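Can a Robot Tidy Your Desk Yet?
Gallery – November 17, 2018

Every time I write about machines and housework I get the same kind of letter, and it usually comes from somebody with a full sink and a messy study who would like to know when the help is coming. I do sympathize! My own desk in Billammont has not seen its bare top since February, and I would gladly hand the job over to anything with two fingers and a bit of patience.

So this month's gallery is all about desks. Modupe Onuoha, who has been kind enough to answer my questions since the very first Rallimel newsletter, likes to remind me that a desk is harder than a factory line. On a line the same part turns up in the same spot all day long, while a desk has books lying at odd angles, something thin next to something lumpy, and a computer you really don't want knocked. 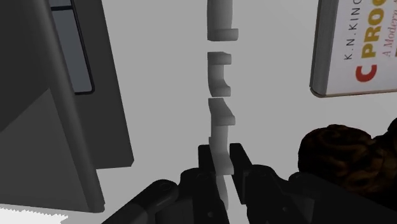
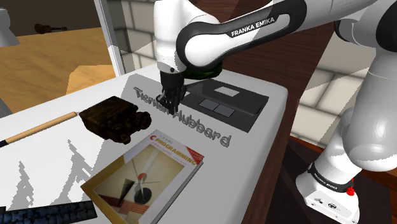 Desk work in simulation: a two-finger gripper in among the books and bits and pieces.

Guoqing Zhong wrote in from Brestby to ask whether practice in a simulated room counts for anything in a real one. I think it does, up to a point – you can try the same reach 3000 times and never chip a mug – but a real book cover slides and bends in ways that are awfully hard to copy. My guess is that we will have decent help with picking things up well before we have help deciding where they belong, and at my house that second part is most of the chore.

Next month we move on to folding towels. Do keep the letters coming!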